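Postbridge packaging firm Trullska has a new chief executive

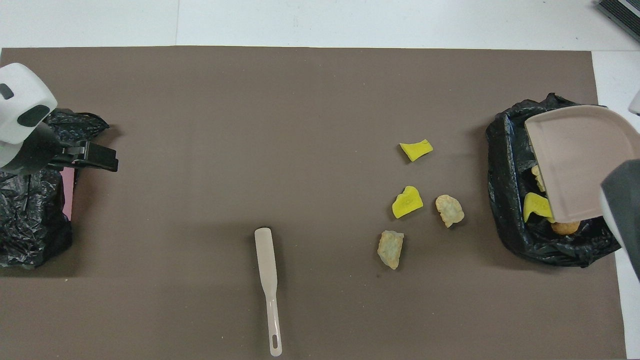

POSTBRIDGE, April 27, 2019

Mahsa Shirazi takes over as CEO of Trullska in May. She ran operations at Clirkoretti before this.

Ewan Galbraith is stepping down after selling his stake to Shojaei. Price not disclosed. He keeps a board seat.

Trullska has 400 employees, 95 of them in the Postbridge office. Shirazi told staff Friday that no layoffs are planned.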